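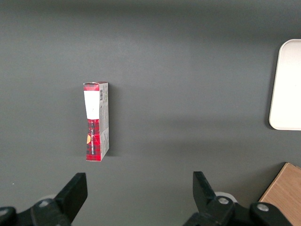 How should I store small cardboard boxes so they don't get crushed?

Stand them upright, side by side, in a shallow drawer or tray. Stacking is what ruins the corners! Once they're on end you can flick through them like books and pull out the one you want.

Do you take tartan and plaid packaging?

We love it! Our Clernside swap shelf has a whole row set aside for checks and plaids, and red is easily the favourite colour. It always goes first in October, when people start thinking about gift wrapping.

Can I swap a box with a bit of wear?

Of course. A creased corner or a soft flap is fine by us. We only turn away boxes that are damp, mouldy or smell of food.

What should I do about barcodes and fine print?

Leave them be. Plenty of our members collect the side panels as much as the fronts (guilty!), and peeling or scraping nearly always tears the card.

How many can I bring at once?

Up to 17 per visit. If you're clearing out a bigger collection, drop us a line first and we'll make room. One lot from Oncombe came to 589 boxes and we had a brilliant afternoon sorting them.

Does it cost anything?

Swapping is free. Posting a parcel from the Ulero shelf costs $2 on top of postage, to cover the padding.

Page updated 02/07/2022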